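# Changing the finger sleeves on the Piltano cell

Applies to the two-finger gripper on the tray side. Allow 16 minutes. Part numbers are in the Plaleo spares list.

The black sleeves are a wear part. Change both together at 2,000 cycles, or sooner if a sleeve turns on its finger when twisted by hand. A new sleeve next to an old one pulls the tube off centre.

1. Send the arm to the service position and open the gripper fully.
2. Lock out the cell at the main switch and wait for the drive lamp to go out.
3. Roll each old sleeve off from the base. Do not cut it; the blade marks the finger.
4. Wipe the fingers with a dry cloth. No solvent.
5. Pull the new sleeves on until they reach the stop. A few wrinkles near the tip are acceptable. A fold across the gripping face is not.

Restore power and run the hold test at low speed. Grip a tube near its base, level with the ribbed section, and lift it clear of the white tray.

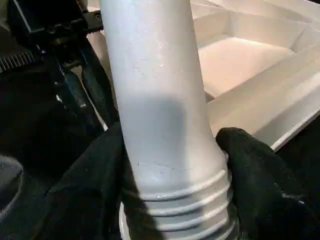 Hold for 53 seconds, then check the tube against a pencil mark made at the finger edge. Slip of up to 3 mm is allowed. If it is more, raise the grip force by one step and repeat. Do not go up a second step without asking Jasmina Trajkovski, as the tube wall can deform.

Reset the cycle counter on the Eder panel and enter the change in the cell log. Old sleeves go in the general waste.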